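Kategorie: Objektservice / Möbel und Oberflächen
Erstellt im März, 09:20 Uhr | Redaktion Servicestelle Brukthorpe

Vorgang 792: Klebebandrückstände auf Tischplatte, Modell Huerta

Status: in Bearbeitung
Priorität: normal

Meldung: Auf der Holztischplatte ist mit grauem Klebeband ein rechteckiger Arbeitsbereich markiert. Beim Versetzen eines Teilstücks blieb an der Vorderkante ein klebriger Streifen zurück. Die meldende Stelle bittet um Auskunft, welches Mittel zulässig ist und ob die Markierung bestehen bleiben darf.

Erste Rückmeldung der Servicestelle: Die Markierung kann vorläufig bestehen bleiben. Kleinteile wie die Zahnpastaschachtel, der kurze Holzdübel und das weiße Tuch sind vor der Behandlung von der Platte zu nehmen. Lösungsmittelhaltige Reiniger sind auf geölten Oberflächen nicht zugelassen.
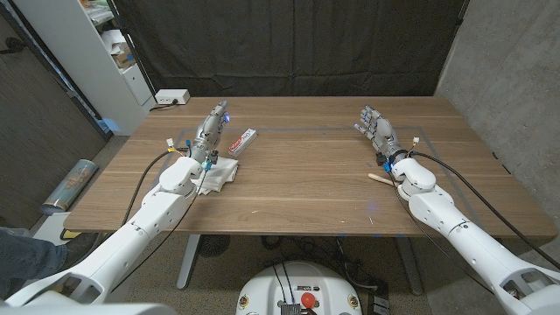 Für die Behandlung ist der Oberflächenreiniger Bolero in der Verdünnung gemäß Etikett zu verwenden. Die Einwirkzeit beträgt etwa 20 Minuten. Anschließend ist der Rückstand mit einem Kunststoffschaber in Faserrichtung abzunehmen und die Stelle mit klarem Wasser nachzuwischen.

Nachtrag, 14:10 Uhr: Die Behandlung wurde an der Vorderkante durchgeführt. Der Rückstand ließ sich weitgehend entfernen, bei Streiflicht ist jedoch ein matter Streifen erkennbar. Eine zweite Anwendung wurde zurückgestellt, bis die Auskunft des Herstellers Zurkar vorliegt.

Auskunft Zurkar: Matte Stellen sind mit Pflegeöl auszugleichen. Klebeband sollte nicht länger als 4 Wochen auf der Platte verbleiben. Das Pflegeöl ist unter der Lagernummer 575 abrufbar.

Offen: Bestellung des Pflegeöls durch die meldende Stelle, danach erneute Sichtprüfung der Vorderkante.

2 Kommentare | 0-mal geteilt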